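Ticket 3001 -- Vinyl tablecloth sticking to dishes and curling at the table edge
Product: Cirkine wipe-clean tablecloth, bought from the Tukville shop
Status: Open

Hi again, adding to my ticket like you asked. It's the one with the pink gingham squares and the food panels (I love the cake one!), and the bowl I keep complaining about is the big white one with the little roses around the border.

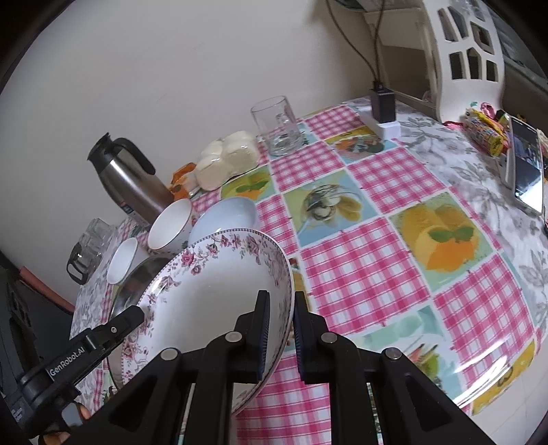

What happens

Anything heavy that sits on the cloth for more than a few hours grabs on. The rose bowl is the worst -- I lift it and the vinyl comes up with it, then lets go with a smack. Cups do it too, just not as badly. Also the floral border won't hang flat at one corner, it keeps flipping up and catching my sleeve when I'm setting out breakfast.

What I've tried so far

1. Wiped the whole thing with dish soap and warm water, dried it with a towel. Good for one evening, sticky again by 8 the next morning.

2. Swapped my usual Broketti spray for plain water, in case the spray was leaving a film. Left it that way for 3 days. A bit better under the cups, no change under the bowl.

3. Took the cloth off, laid it face down on the bed overnight and put it back. The corner stayed down until lunch and I got all excited, and then up it went.

Haven't tried the hair dryer yet. Your first reply said low heat from the back side, but how close can I hold it? I melted a shower curtain that way once and I'd like to keep this one.

Update, February

Dusted a little cornstarch under the bowl and buffed it off with a dry cloth. It lifts clean now! Only did that one spot, so I'll do the rest this weekend. The corner is the same as ever. Do you sell those clip-on weights in the Carroll size, or would the regular ones fit a table edge that's around 3 centimeters thick?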